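Lirnero Linen Bench
Laundry room equipment > Folding and finishing > Robotic

Made by Clelstead. Sold and serviced in the US by Ceditwood.

Price: on request
Lead time: 6 weeks
Shipping weight: 68 lb, without table
Status: pilot customers only

The Lirnero is a robot arm, a stand and a padded table that together would like to fold your towels. We sell it, and we would like you to buy one, but we have been in the laundry equipment business long enough to remember the last three machines that were going to end folding forever. Two of them are in our warehouse holding up shelves.

So, can a machine do this chore yet? Some of it. A towel is a rotten thing to hand a robot. It has four corners and hides most of them, it never lands in the same shape twice, and it has no stiffness at all until you are trying to get it through a narrow door. Car doors are easy by comparison – car doors stay where you put them.

What it does well

Bath and hand towels in plain terry, one at a time, placed on the table by a person. It looks for a hem, picks a corner, and starts working. On a good day it makes a fold you would put on a guest room shelf. On other days it makes a fold you would put on the bottom of the pile.

What it does slowly

Everything above. A hotel laundry with 300 towels waiting should keep its people and give the Lirnero the late shift, when there is less of an audience.

What it doesn't do

Fitted sheets. Please stop asking. Also socks, robes with belts, anything with a zipper, and anything you are fond of.

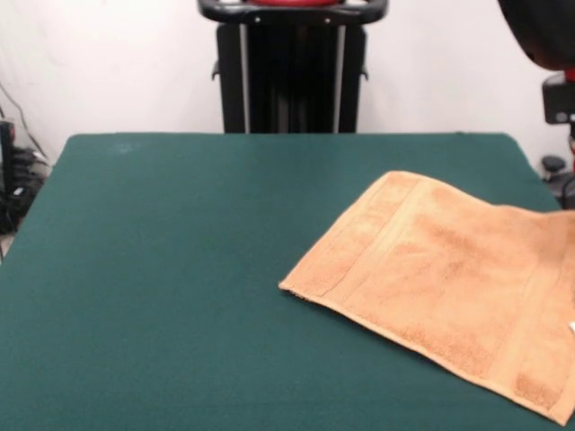

Terry towel on the green work surface, flat in one picture and bunched with a corner in the gripper in the other.

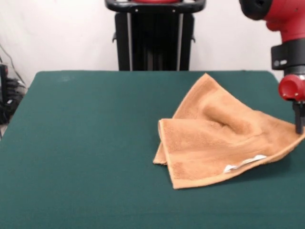
Page last changed: October

The work surface

People expect to talk about the arm and end up talking about the cloth on the table. A slick top lets the towel skate away as soon as it is tugged, and a rough one grabs the loops. The covering we supply sits between the two and has a dull finish that keeps glare down under overhead lights. It marks a little with use. Brush it, don't scrub it, and don't iron on it, whatever the night crew tells you.

The gripper

Narrow fingers, made for pinching an edge of fabric. They are good at thin hems and less good at thick ones, and they will happily pick up two layers when you wanted one. Double pickups are the most common complaint we get. Clelstead has a software update for it, the third with that name.

Replacement finger pads are part 458. Order a spare set with the machine. You will want them on a holiday weekend.

Setting it up

You need a level floor, a wall outlet and clear space on all sides of the table. Leave room for the cables, then leave more room for the cables. Our installer will spend a day with you, most of it teaching the machine your towels. If you change towel suppliers, plan on another half day.

From the pilot sites

The Huamán guesthouse has had one since the spring and still folds by hand on checkout mornings. The rest of the week the Lirnero does the pool towels, which get stuffed into a basket by the door anyway. They have renewed, so we count it as a success.

Questions before you call

Faster than a person? No.
Faster than a teenager? Depends on the teenager.
Can it be rented? Yes, by the month, with installation billed separately.
Will it put the towels away? It will not. It will leave them on the table, as many people do.

For a quote, send us your towel sizes, your daily count and a floor plan. Samples are welcome, clean ones preferred.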